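Does anyone read the whole label? My term project on laundry powder

2021-09-27
By a second-year student, Consumer Studies
33 shares | 10 comments

I picked laundry for my project after an argument in our shared kitchen over whether you need more powder for a fuller drum. Four of us live in the house and we had four different answers, which seemed like a decent sign that there was something to find out!

My question was simple enough: do people measure their washing powder, and if they do, do they go by what the box says? I handed out a short paper survey in May, first in halls and then outside the launderette on Dendholm Road. I was hoping for 250 replies and printed far too many forms (1,000, because the print shop did a cheaper rate at that number, and I am still using the backs for shopping lists). I got my 250 in the end, though it took two extra Saturdays and a lot of standing in drizzle.

The survey had 10 questions. Looking back, at least three of them were badly worded. I asked "Do you use the right amount?" and of course nearly everyone ticked yes. What I should have asked is how they know. My tutor wrote exactly that in the margin of my first draft, underlined twice, so I added a follow-up where people poured out their usual dose into a bowl and I weighed it on a kitchen scale.

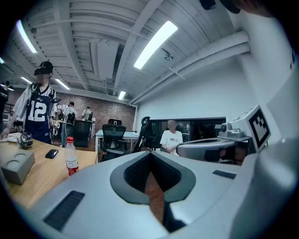

Only 33 people agreed to do the pouring bit, so please don't treat this part as anything more than a hint. Still, I found it the most interesting bit of the whole project. I used two powders, Eltatus and Usberg, both bought from the same corner shop. The Usberg box comes with a scoop and the Eltatus box doesn't, and you can guess where this is going. People pouring Eltatus straight from the box nearly always went over the amount printed on the side, some of them by double. With the scoop they were much closer, but plenty filled it to the brim when the line is well below that. One person told me she had never noticed there was a line.

I also wanted to know if hard water made a difference to what people did. Both boxes have a little table with soft, medium and hard water, and you are meant to find your row and follow it. Hardly anyone who filled in the survey knew which row was theirs. I didn't either until I looked it up on the water company's site - we're in the hard row, so all my years of underdosing have been catching up with my towels.

The part that went wrong was the stain test. I cut up an old cotton sheet, put coffee and tomato on the squares and washed them at different doses. The launderette machines (all made by Falcão, quite old) don't let you choose the rinse, and I forgot to label one batch with the laundry pen before it went in. I ended up with a bag of damp squares I couldn't tell apart, so that section is now one paragraph in the appendix.

If I did this again I would drop the stains completely and spend the time getting more people to pour. I'd put both powders in plain tubs as well, with and without a scoop, so that the box design wasn't getting mixed up with everything else. My marker asked about liquid and capsules too, and I left those out because I wanted to keep it small, but capsules would be a good project for somebody else - there's no measuring at all, so you'd have to look at load size instead.

The full tables and a blank copy of the survey are in the department folder. Please fix question four before you use it.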